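Business > Retail > Housewares

Print this article | E-mail this article

Tableware importer shifts to plain glazes as stacking and breakage rules tighten
January
By the Housewares Desk

Jurum, a wholesale importer of everyday tableware, will drop most of its patterned lines this year and move its catalog to single-color bowls and plates that can be sold by the piece. The change takes effect with the spring order book. Retailers that carry the older patterns can reorder until current stock runs out, after which open orders will be closed and deposits returned.

The company said the decision follows a review of returns, freight costs and the amount of warehouse space taken up by boxed sets. A boxed set has to be replaced or credited as a unit when one piece arrives chipped. Open-stock pieces are replaced one at a time.

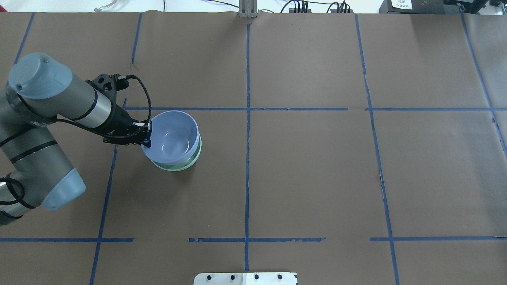
Reading time: 4 minutes

Under the new terms, bowls will ship in nested stacks with a paper sheet between each piece. The sheets replace the molded pulp trays used until now. Jurum said the trays protected the rim well but left too much air in the carton, and freight on bowls is charged by volume long before weight becomes a factor. The cartons keep their double-wall construction. Inner dividers remain in use for mugs and for any piece with a handle.

The open-stock range will start with 31 items. All of them use the same foot diameter within a size class, so that bowls from different production runs will stack to the same height. That was a frequent complaint from restaurant buyers, who often found that replacement pieces sat crooked on top of older ones or jammed inside them. A jammed stack is a common source of rim chips, as staff tend to twist the upper bowl to free it.

Ternix, which supplies glazes to two of the factories on the Jurum list, will provide the colors. The supplier has reformulated its blues and greens to mature at a single firing temperature. Kilns can then be loaded with mixed colors in one batch, and a factory does not have to hold finished clay bodies until it has enough orders to fill a kiln with one shade. Lead times are expected to fall for the slower colors, which in past seasons were fired only when demand allowed.

Color matching between batches remains the weak point of plain-glaze ware. A pattern hides small shifts in tone. A solid glaze does not, and two bowls from different firings can look mismatched on the same shelf. Jurum will stamp a batch code on the foot of each piece and will sort cartons by code before they leave the warehouse. Retailers may request a single batch for orders of 100 pieces or more. Smaller orders will be filled from whatever batch is open.

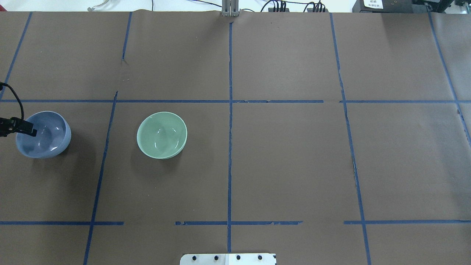
The revised returns policy is stricter on timing and looser on proof. Buyers have 7 working days from delivery to report breakage, down from a full month. They no longer need to send the damaged piece back. A photograph of the chip and the batch code will be accepted, and credit will be issued against the next invoice. Crazing, pinholes and other glaze faults are handled separately and may be reported at any point in the first year of sale.

Pieces in the new range are rated for commercial dishwashers. The rating covers the glaze only and does not cover impact damage in the rack. Jurum advises kitchens to load bowls at an angle with the rims apart, and to let ware cool before it goes back on the shelf. Hot bowls stacked straight from the machine can trap steam between the foot of one and the glaze of the next, which dulls the surface over time.

Prices on the small and medium bowls will hold at current levels through the summer. The large serving bowl will go up slightly - the company cited the cost of the heavier clay body. Plates are unchanged. Lids, which had been offered only with the boxed casserole sets, will be sold separately for the first time and will fit both serving sizes.

Two other lines are affected. The Nông series of rice and soup bowls stays in the catalog but moves to the plain glazes, with its deeper profile kept as it is. The children's series goes out of production, and there is no replacement planned. Stores that hold display stands for the children's series may keep them or return them at the importer's expense.

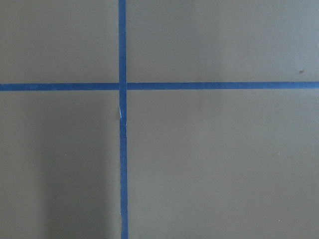
Blue tape crossing on a gray-taupe tabletop.

Order forms for the spring season go to existing accounts first. New accounts can apply once those orders are confirmed, and applications received before noon will be answered within 24 hours. The minimum opening order has been reduced to one carton per size, in any mix of colors. Sample pieces are available at the trade price and may be credited against a first order.

Discontinued patterns will be listed on a separate sheet with the remaining quantities by warehouse. The sheet will be updated each month until the stock is cleared. Pieces on it are sold as is, and the batch matching service does not apply to them.

Print this article | E-mail this article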